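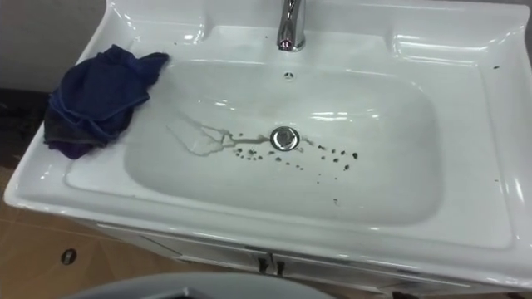
How often should a hand-knit wool jumper be washed?

Two or three times a season is plenty for most people, with a good airing in between.

woollybutt_jan wrote:
That's my rule anyway, and I'm opening it up because I just finished my first colourwork yoke (111 rounds, I am so proud of it!) and I'm terrified of ruining it. The yarn is Grarora 8 ply in charcoal, cream and a rusty red. I've been hanging my older jumpers on the back verandah overnight and they come in smelling lovely, but this one has had a lot of handling and it needs a proper bath. What does everyone do about the red?

kelpie_and_purl wrote:
Oh congratulations Jan!! Colourwork blooms so beautifully after its first soak, you're going to love it. Cool water, a capful of wool wash, push it under and walk away for twenty minutes. Don't swish. For the red, knit a little swatch with the cream next to it and soak that first. If the cream stays cream, off you go.

Bianka Lengyel wrote:
Agree on the swatch, disagree on cool water. Lukewarm gets the spinning oil out much better, and it's agitation and sudden changes in temperature you need to worry about. I've done lukewarm on everything I own, including a Sevomberg cardigan I've had since uni, and nothing has felted. 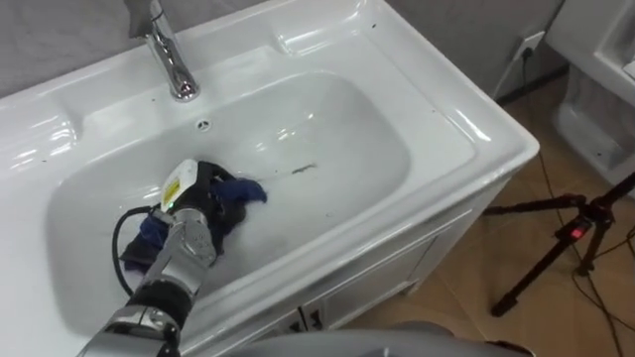 Bathroom basin with the mixer tap at the back.

kelpie_and_purl wrote:
Sure, but lukewarm is also where a red is more likely to let go, and hers is sitting right beside cream. I'd sooner soak it cool twice.

Bianka Lengyel wrote:
Fair point for the first wash. I'm still not giving up my lukewarm!

toowoomba_tom wrote:
Can I put in a word for the washing machine? Wool cycle, mesh bag, low spin. I've made 87 pairs of socks and every one has gone through it.

woollybutt_jan wrote:
Tom, 87 pairs! Were they all superwash though?

toowoomba_tom wrote:
Er, yes, mostly. Fair enough.

mkyriakidis wrote:
Markos Kyriakidis here, long-time lurker. The drying matters just as much as the bath. Lift the jumper out with both hands underneath so the sleeves don't drag, roll it in a thick towel and kneel on the roll. Then lay it flat, measure the chest and pat it to size. I use Geltness, the no-rinse one, but any gentle wool wash is fine. Keep it out of direct sun if there's cream in it.

woollybutt_jan wrote:
Kneeling on it, brilliant, I've been squeezing like mad and getting nowhere. Swatch went in cool this morning and there's the faintest pink in the water but the cream looks clean. I'm going to do a second swatch before I'm brave enough for the jumper. Does blotting it on a white hanky tell you anything useful?

kelpie_and_purl wrote:
It does! Press it while it's still damp and check for pink. And please post the yoke when it's dry, I want to see those colours.

This site uses cookies to keep you logged in and remember your settings. Accept | Manage preferences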